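Talks archive > Bristthorpe evenings > Speaker notes
6 minute read

Speaker notes: Lending things to people you don't know yet

(Clicker in right hand. Water on the floor, not the lectern, remember last time.)

Evening everyone, can you hear me at the back? Lovely. I'm going to talk about borrowing, and mostly about the tool library we started in Ultenville, and I'm going to be quite frank about the bits we made a mess of. Shout out if you've got questions, I don't mind being interrupted.

SLIDE: the cupboard. So we began with a cupboard under the stairs at the Lindgren building. Two drills, a wallpaper steamer, a very heavy tent. Jeptoo Mfinanga had the idea after buying a tile cutter for one bathroom and then tripping over it for years (pause, let people think about their own tile cutter). She put a note up in the launderette on a Sunday and by teatime there was a bread maker on her doorstep with no name on it.

First lesson, and I'd underline this one if I could: say no to bread makers. We had six by the end of the first winter. People give you what they want out of the house, and what they want to borrow is something else entirely – pressure washers, sewing machines, long ladders, a decent carpet cleaner. Ask for those by name. We wrote a wish list, stuck it in the window, and most of it came in within the month.

SLIDE: the card. Membership. I'll go fairly quickly here. We tried charging per item and it was miserable, everybody stood there doing sums. Now it's a yearly fee, pay what you can, and you take two things at a time. We've got about 200 members. I thought people would stop bringing things back once we dropped the deposits. They were slower, I'll admit that, but back it came. The one thing we lost for good was a hedge trimmer, and I have my suspicions.

SLIDE: the bench. This is where I want to spend most of my time, so if I'm running late, skip the card slide and come straight here. Lending is easy. Mending is the job. Everything that goes out comes back slightly worse, and if you haven't got a bench and somebody willing to sit at it, you end up with a library of broken things.
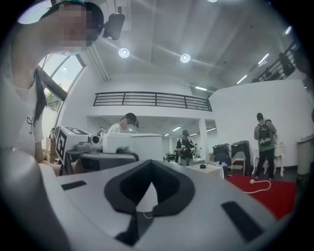 Head down at the bench, with the trees outside the window.

What you want from a bench is daylight, sockets you can reach without kneeling, and a shelf for jobs waiting on parts. Ours had none of those to begin with. Tzu-hsuan Su moved the whole thing across the room one evening without telling anyone and it was so obviously better that we never moved it back. She also started the tie-on labels: what's wrong, who noticed, what's been tried. Before that we had the same sander looked at by three different people who all changed the same fuse.

(If someone asks about electrical testing: yes, we do it, every plug-in item, before it goes out again. Have the folder ready.)

SLIDE: money. Short one. Rent is the big cost, then insurance, then sandpaper, you would not believe the sandpaper. We had a small grant from Erier that paid for shelving and our first 100 membership cards, and since then we've limped along on fees and a jumble sale. If you're starting out, ring round for insurance early. It took us longer than everything else put together.

SLIDE: what I'd do differently. Open fewer hours and stick to them. Take a photo of each thing with all its bits laid out, so you know what should come back in the box. Buy the good padlock. And don't let the founder do the rota – I was that founder's deputy and I did the rota too, and neither of us should have.

Questions now. If it's quiet, ask who's got a ladder they've used once. There's a sign-up sheet by the tea urn, pens are in my coat.

Contact us | © Bristthorpe Evening Talks | Back to top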